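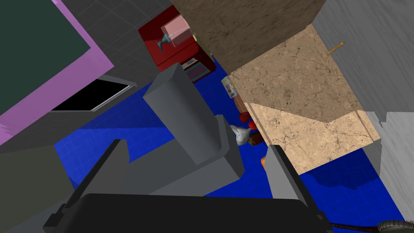 Ewurabena Gbeho wrote to me that I am too soft about the evening bus, and that a village which does not use its bus should not cry when it loses it. I have read her letter two times. I think she is right in one thing: we complain more than we travel.

But I live in Jidthorpe for 17 years now, and I remember when the last bus from Vultlow came at 20 minutes past ten. One could see a film, or sit with a sick friend until the end of the visiting hour. Now the last bus leaves at 8, and the people who finish work in the shops at half past eight must ask somebody for a lift, or pay a taxi, or refuse the job. These persons do not appear in the passenger numbers. How can they appear? The bus has already gone when they close the door.

In the country where I was born the buses were old and often late, but they drove in the evening also, and it was considered normal, like street lamps. We do not ask if enough people walked under each lamp.

I would pay a little more in council tax for a late bus, even in the weeks when I stay at home. Ewurabena would not, she says, and she has her own car. I would like her to leave it at home for one month, in November, and then write to me again.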